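# Review: the Mugo hand-held gripper for collecting demonstrations

*1 November 2018*

I bought the Mugo to repeat a result from the Flostia report, where a policy for picking thin objects is learned only from demonstrations made by hand, with no robot in the room. After 500 demonstrations I can say which parts of the method I trust and which I don't.

The tool is simple. You press, the two fingers close in parallel, and the camera records the opening of the fingers together with the view. The instructions are short and well translated. Calibration took me 8 minutes the first time, and the software from Plodis accepted the files without conversion.

The good point is speed. With our old joystick I needed a full afternoon for 75 usable recordings, and with the Mugo I finished that number before lunch. The weight is acceptable, but my wrist was tired in the evening.

The weak point is the tracking. When I turned quickly, the estimated position jumped, and I had to throw away these recordings. The filter in the Plodis software finds the big jumps and misses the small ones, so I checked every curve by eye. The report mentions this problem in one line only. I would like to see a full table.

Thin objects are the hard case, and I made most of my recordings with them in ordinary kitchens. The blue pads hold a straight wooden stick between the fingers, well above the tips, and this is the kind of grasp I wanted the policy to learn.

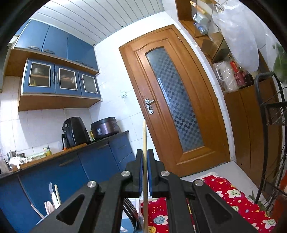 Ernema wrote to me after reading my draft that the number of recordings matters less than the number of rooms: with 1,378 demonstrations from one kitchen, the policy there still failed in the next kitchen.

My own test is too small to confirm this. I give the tool four stars of five, and I will take off one more if the next software version does not improve the tracking.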